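Section 2: Before You Buy Anything

I wrote this section after setting up the Viltix bench arm twice, once badly. If you already own everything, skip ahead to Section 3. If you're still filling in a purchase request, stay with me for a few minutes, and have your floor plan and your budget sheet open.

2.1 Decide what the arm is going to work on

Start with the work and leave the catalog closed for now. I wanted ours for taking apart and refitting old desktop computers, so that's the job I'll use all through this section. Yours may be something else, but the steps are the same.

1. Pick the largest thing the arm will ever have to reach into. Measure it lying down and standing up.
2. Pick the smallest thing it will have to grip. For me that was a cable plug.
3. Write both sizes at the top of your budget sheet. You'll come back to them every time a sales page tempts you (and it will!).
4. Open one of your real work pieces and leave it on the bench while you plan. I kept forgetting how much cable there is in a computer until I did this.

Note: If you have a mix of old and new machines, plan around the most crowded one you've got.

2.2 Choose the gripper and the wrist camera together

I bought these separately the first time and I'd love to save you the return shipping. The fingers, the mounting block and the camera all share the same small space at the end of the arm, so a change to one usually means a change to the others. Ask the seller for the full width of the fingers when they're open, then compare that with the tightest opening in your work piece.

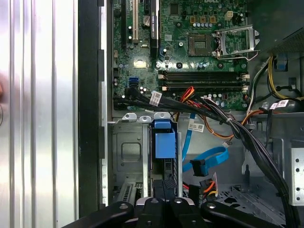

Figure 2-1. Gripper fingers open at the edge of a tower laid on its side, wrist camera view.

Look at how much is packed in between the board and the drive cage. Cables cross right under the memory slots, and there's bare metal on nearly every side. When you're choosing fingers, think about the route in as well as the grip at the end of it.

1. Ask for two sets of fingers in your quote, one wide and one narrow. Proltatis sells them as a pair under a single line item, and that kept my paperwork short.
2. Check that the camera can still see between the fingers when they're fully open.
3. Ask whether the camera cable is included. Mine was an extra $39.
4. Get a spare set of mounting screws. They're tiny and they roll.

CAUTION: Unplug the computer from the wall before anyone, human or robot, goes inside it. Leave the power supply itself closed. It can hold a charge after unplugging.

CAUTION: Exposed contacts in a CPU socket bend very easily. Plan your first practice runs on a board you can afford to lose, and put that board in the budget.

2.3 Plan the bench

You need a flat top, a clear strip along the front for your hands, and somewhere for side panels and loose parts to go. I forgot that last one completely. My panels ended up leaning on everything.

1. Mark out the arm's full reach with tape on the bench.
2. Lay your largest work piece inside the tape and check that every corner is covered.
3. Keep the stop button outside the tape, where you can hit it without leaning in.
4. Order a clamp or a non-slip mat. The Pronbridge mat has held up fine for us.

2.4 Fill in the budget sheet

Split your sheet into three parts: the arm and controller, the things on the end of the arm, and everything else. The third part is where I came up short. My "everything else" came to $635, and I'd written down zero.

Be sure to include:

Spare fingers and screws
Camera cable
Mat or clamp
Practice boards and cables
Anti-static strap and mat ground
Training hours for whoever runs it
The service plan, if you want one

Note: The Bautista service plan I took runs for 12 months from the delivery date, so don't let the crate sit in the hallway until spring like I did. If you order in March, have the bench ready in March.

Once the sheet is filled in, print a copy and keep it with this manual. You'll need the two sizes from 2.1 again when you set the travel limits in Section 3.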